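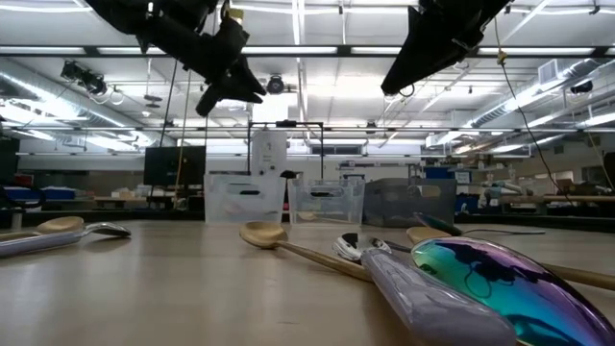

The Runa Street kitchen library opened its doors again in April after a long winter of repairs, and the line of people waiting to get in reached nearly to the bus stop. The idea behind the place is simple enough. Anyone with a library card from the town can borrow kitchen tools for up to 18 days, free of charge, the same way they would borrow a novel or a cookbook. There are stand mixers and canning pots, cake pans in the shape of nearly every letter, and a pasta machine that is almost never on its shelf. There are also the humbler things that people forget they need until they have moved into a new apartment and are standing over a pot of soup with nothing to stir it: wooden spoons with long handles, shiny metal ones for the table, the sort of everyday pieces nobody thinks about until they need one.

The library began in a corner of the old Custness branch, where a single bookcase held a few donated slow cookers and a waffle iron. It was meant to last one summer. People kept bringing things in, though, and kept asking what else there was, and before long the bookcase had spread into the reading room and then down the hallway toward the coat hooks. When the branch moved to its new building, the kitchen collection stayed behind and took over the ground floor, and there it has been ever since.

It now holds 618 items, every one of them with a small paper tag and a number, and the catalog can be searched from home. The most requested piece at the moment is a tall stockpot that was given by a restaurant on Pesivus Avenue when it changed hands. It is booked through the end of summer, mostly by families planning reunions, and there is a second one on the way.

The winter closing was caused by a burst pipe in the ceiling above the baking shelves. Nothing was lost for good except a stack of paper cupcake liners and one very old bread machine that had been making a worrying noise for a while anyway. The floor had to come up, however, and once the floor was up it seemed sensible to look at the wiring, and then the windows, and so a job that was supposed to take three weeks went on for most of the cold season. Regular borrowers were allowed to hang on to whatever they had checked out in the meantime. A good many of them brought their pans back on opening day with something baked inside, and the front desk was soon so crowded with banana bread and cinnamon rolls that there was hardly room left for the scanner.

Visitors who remember the old layout will find it a good deal changed. The tall metal shelves have gone, and in their place are low open ones that a child or a person in a wheelchair can reach without asking for help. The heavy appliances are near the door now, so that a borrower with a mixer in their arms has only a few steps to the curb. There is a proper sink at the back, with hot water, and a long counter beside it for anyone who would like to try out a tool before taking it home.

The back room is also where the new cooking evenings will be held. The first series, put together with the Zacharopoulos bakery across the street, is on flatbreads and savory pies, and it filled up within a day of being announced. Each class has room for 20 people, and the bakery is supplying the flour and the cheese. A second series on jams and pickles is planned for the time of year when the garden plots behind the school start giving more cucumbers than anyone can reasonably eat. Classes are free, but a place has to be reserved at the desk or by phone — the phone is best tried in the morning, before things get busy.

Donations are welcome again too, after being on hold through the repairs. The library is especially short of rolling pins, measuring cups and large mixing bowls, and would dearly love a working ice cream maker before the hot weather sets in. Items should be clean and in good order, and anything electric will be tested before it goes on the shelf. Knives can't be accepted by mail or left in the drop box, and the staff ask that they be handed over at the desk, wrapped in a towel. There is plenty of crystal and fancy china in storage already, so owners of grandmother's good gravy boat may want to call first.

Borrowing rules are the same as they were before the closing. Up to four items may be taken out at once, and they can be renewed one time if there is no waiting list. Late returns carry no fine, although a friendly reminder will be sent, followed by a slightly less friendly one. Everything should come back washed and dried.

The library is open from 11 in the morning until early evening, with a longer day on class nights. Parking is behind the building, through the gate on the Pesivus Avenue side, and new cards can be made up at the desk with any proof of address.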